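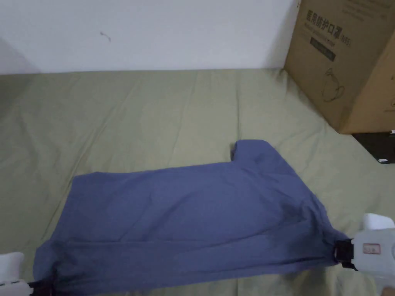 **Folding long sleeves on the bed – lengthwise first or sleeves first?**

**gravenby_laundry**
I do all my shirts on top of the bed and I'm trying to settle on one fold. Right now I go lengthwise into a long band, then roll it up from the hem. Fast, but the collar end always comes out lumpy. Anyone got a fix? I have 15 of these to get into one Funholm drawer.

**sarla_tripathi**
Sleeves first, always! Lay it face down, bring both arms across the back, then fold the sides in. If you go lengthwise with the arms wherever they land, you get that lump every time.

**misirar99**
Disagree with Sarla. Sleeves across the back leaves a crease right where you sit against a chair. I fold lengthwise and just tug both ends before the next fold – the collar flattens out fine.

**sarla_tripathi**
On a dress shirt, sure. On a sweatshirt? I've never seen a crease last past breakfast.

**thaisbezerra**
Is the mattress part of the problem? Mine is so soft that everything sinks and bunches. I moved to the kitchen table (an old Kollár) and now it takes me two folds and a roll.

**gravenby_laundry**
No room on my table, so the bed it is. Tried Sarla's way on eight of them tonight and they do stand up better in the drawer. Still slower though!

**misirar99**
Told you. Tug the ends.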